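Keeping the Old Roof: A Conversation With Renata Retamal

Renata Retamal has had the keys to the Chacko building for three years. She rents the long ground-floor room to small outfits that need space and light and don't mind a brick wall. Before that it was a storehouse for a company that sold garden furniture, and before that, she thinks, something to do with paper. She met me there on a Saturday morning and we talked standing up for most of it.

I asked her first about the ceiling, which is what people mention when they have been inside. She said it was almost covered over.

"The first quote I got was for a dropped ceiling, the kind with tiles," she said. "The whole length of the room. It would have taken a lot off the heating, I won't pretend otherwise. But you'd lose the height, and the height is why I wanted the place."

She went with paint. The corrugated ceiling, the steel beams and the pipes are all white now. Before the work they were three or four different colors, depending on who had last been up there and what was left in the can. A painter named Tsehay Tamiru did the job with one helper and a rented lift.

"Tsehay told me the painting would be the short part and the cleaning would be the long part," Retamal said. "She was right. There was dust on top of those beams you could have planted beans in."

I spoke to Tamiru later by phone. She remembered the pipes best. "Flat metal you can spray and go. Pipes have a back side, and you find out about the back side when somebody stands at the other end of the room and looks up," she said. They did two coats on most of it. Over the far end they did a third, where an old stain kept coming through.
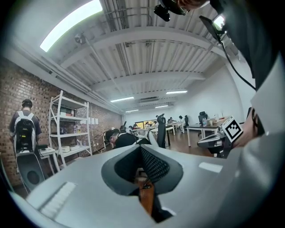
White beams and pipes under the corrugated ceiling, with the brick wall at left.

The lights were a separate argument. Retamal had wanted hanging lamps and had gone as far as picking some out of the Dernora catalog. The electrician talked her into fluorescent fixtures, which were cheaper to run wire for.

"I was disappointed for a week or so," she said. "Then the first tenant moved in and started working evenings, and he said it was the first place he'd rented where he could see what he was doing. So that was the end of the lamps."

Does she still think about them? "When I walk past a restaurant," she said.

The brick wall she left alone, apart from some repointing near the floor. Several people have told her to paint that too. Her sister wants it white. One of the tenants, from a small company called Ditgate, asked whether it could be sealed so it wouldn't shed grit on the floor. She had a patch sealed as a test and didn't like the shine.

"It's brick. It sheds a little. I sweep," she said.

Heat is the problem she hasn't solved. With a ceiling that high and nothing above it but the roof, the room takes a long time to warm up. In January she comes in at 5:30 to turn the heat on so it will be bearable by the time people arrive. She has looked into insulating from above, on top of the metal, the next time the roof needs work. The price she was given was enough to make her put the letter in a drawer.

Noise was the other surprise. Rain on corrugated metal is loud, and the first spring she had tenants stopping their phone calls to wait it out. She bought 30 felt panels secondhand from a recording studio called Dedness that was closing down, and she has been moving them from place to place since then. They help with voices. They don't do much about rain.

"You get used to it, or you go get a sandwich," she said.

I asked what she would tell somebody taking on a room like this one. She thought about it while she locked the side door, which sticks.

"Get up there before you sign," she said. "Rent a lift for a morning, it's not that much money. I signed first and went up after. Everything I've had to fix was up there, and from the floor it all looked fine to me."

She would also have asked for the drawings. The previous owner said there weren't any, and then a year later mailed her a tube of them with no note. They showed a drain she had paid a plumber to go looking for.

The next job is the floor. She has a man coming to look at the cracks after the weekend, and she has already told the tenants they may have to move their tables to one side for a few days.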